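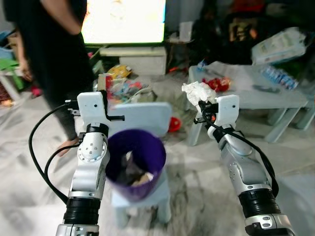

Equipment Purchasing: Frequently Asked Questions
The Household Automation Program at Dunurport accepts requests for two-arm mobile units twice a year. Applicants are asked to plan their budgets by task, starting with one they can state in a single sentence. Picking up used tissue and putting it in a small waste bin is a suitable first task: it calls for two grippers, a bucket, and something to stand the bucket on, and a child's plastic chair will do. No custom fixtures need to be purchased for work of this kind.

Who may submit a request?
Any department or partner residence with a named responsible person. Requests from individuals are returned without review.

What does the base price include?
The base price covers both arms, two-finger grippers, the controller, and one day of installation. It does not include spare gripper fingers, replacement cables, or floor protection. These items must be listed on separate lines of the request form.

How much should be set aside for consumables?
The program allows $2,000 per unit per year. Departments that expect to exceed this amount should attach a short explanation. Gripper fingers and external cables account for most of the spending under this heading — please do not enter them as capital items.

Must a room be cleared or remodeled before delivery?
No. Units are intended for rooms as people live in them, and remodeling costs are not eligible. The site form asks for the type of flooring, the width of the narrowest doorway, and the location of wall outlets. Polished tile should be noted on the form, as should any room that receives strong daylight. 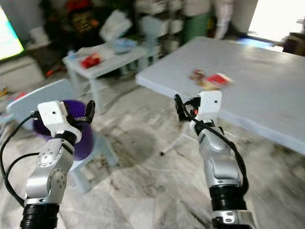
Furniture already in the room may remain. If a table or chair will be used as part of a task, enter its height on the site form so that the reach of the arms can be checked before an order is placed.

Which suppliers are approved?
Nuda and Wirance are approved for complete units. Hsiao is approved for grippers and spare parts only. Quotations from other suppliers may be submitted, but they require an additional review of 23 working days.

Can arms be purchased one at a time?
Yes, although the second arm will be billed at the price in effect on the date it is ordered. Installation is charged again in full.

Who pays for operator training?
The requesting department. Training is entered under code 109, and equipment under code 401. Requests that combine the two will be sent back for correction.

When are decisions announced?
Requests received by the spring deadline are decided before the summer recess. All others are held for the September review.

Whom should applicants contact?
Questions about budgets should be addressed to Tuva Lindqvist, Purchasing. Questions about site forms and delivery should be addressed to Ho-yin Fu, Technical Planning.

Page last revised 17 March 2019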